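Claddale Seed Library
Progress report to the Nolora Fund, second period
Prepared by Adanech Mekonnen

We have had a terrific few months! When I wrote to you last the seed library was a filing cabinet and a lot of hope, and now people are walking in with jars and envelopes and paper bags of beans their grandmothers grew. Your grant paid for the shelving, the drying screens, the packets and my hours, and I want to show you where all of it went.

What we set out to do

The plan had us holding 30 local varieties by the end of October. We have 21 safely dried, labeled and stored, and I expect most of the others once the late squash and the last of the pole beans are ready. The tomatoes came in early and came in strong. We have a lovely flat yellow one that people on the east side of town have been growing for years under four different names (we are calling it Claddale Yellow until somebody proves us wrong).

Sorting is done at the big white table, and we are asking for a second one in the budget below.

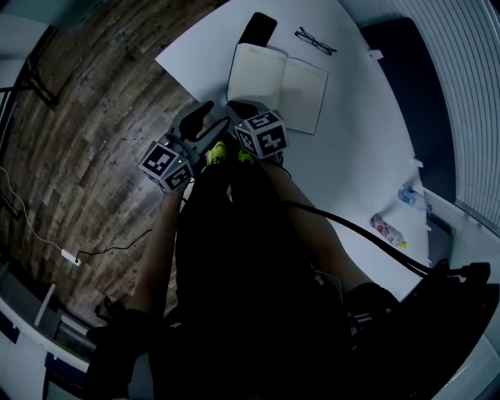

Growers

Ten households have signed on to grow one variety each and return seed to us in the fall. Ronaldo Lacson has taken on the peppers, which have to be kept well apart or they cross, and he has gone at it with real energy. He built net cages over three beds and lent his plans to two other growers. I had worried that peppers would be our weak spot and they may end up being our best crop.

Three households dropped out over the summer, one because of a move and two because deer got everything. We replaced the first. For the other two we would like to wait until spring and offer fencing along with the seed.

Germination tests

We test 10 seeds from every batch on damp paper towels before anything goes on the shelf. The lettuce did beautifully. The onions did poorly, and I think the seed was simply old when it reached us, so we are hunting for a fresher source. If anyone at the Fund knows an onion grower, please send them our way!

The Sunday sorting sessions have become the part of the week I look forward to most. People come to clean seed and stay to argue about when to plant peas.

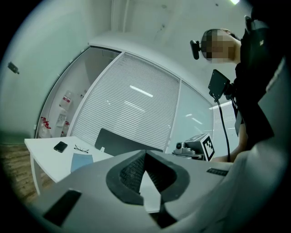
Spending

We are under budget on packets and over on drying screens, as the first set warped and had to be replaced with metal ones. The Katar shelving went up without trouble and still has room for next year. I would like to move what is left in the printing line toward the second table and a small dehumidifier. Marty in your office has the revised sheet.

Next period

The winter seed swap will be held in the town hall from 10 a.m., and every variety we can spare will be out for people to take home. Before then we need to finish the grower handbook, which is drafted up to the chapter on carrots. I will send the final germination results with the next report, onions included.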